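3.2 Trays, blocks and where people put things

I came to trays by accident, I'll admit. Huia Maihi and I had set out to study drawers (over 100 of them, in the Contreras flats) and we kept noticing that people tidy far more happily into something shallow with no lid. So we changed the plan! A tray went down on a table, a small block went down next to it, and we asked each person to tidy up however they liked.
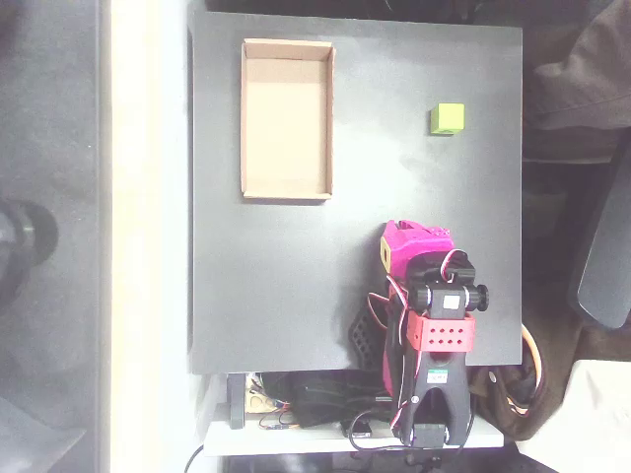
Figure 4. Open cardboard tray and green cube on the dark grey tabletop.

What I love about low walls is that you can see the bottom from wherever you're sitting, so there's no rummaging. Of the 29 people who took part, most put the block in a corner and then nudged it straight, which Sarahí Ayala had guessed they would (she'd seen the same habit in her Satov kitchen study). A few left it dead centre and seemed quite pleased with themselves. I'd expected the tray's direction to matter more than it did, and I come back to that in 3.4, along with the deeper boxes.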